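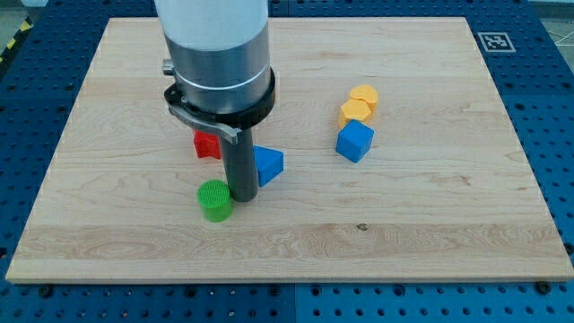 Seraina Hofstetter asked after the last session whether a block with sloped faces should be sorted by its footprint or by its outline from above – the handout used both. Use the outline from above.

Unit 4, Sorting Small Solids
Reading: Menholm, p. 76

Shapes for this unit: cylinder, triangular prism, octagonal piece, arch or notched block.

Sort by color first, then by shape. Write down both groupings before you move anything. Pieces that touch are still separate pieces.

Problem sheet 32 is due at 4 p.m.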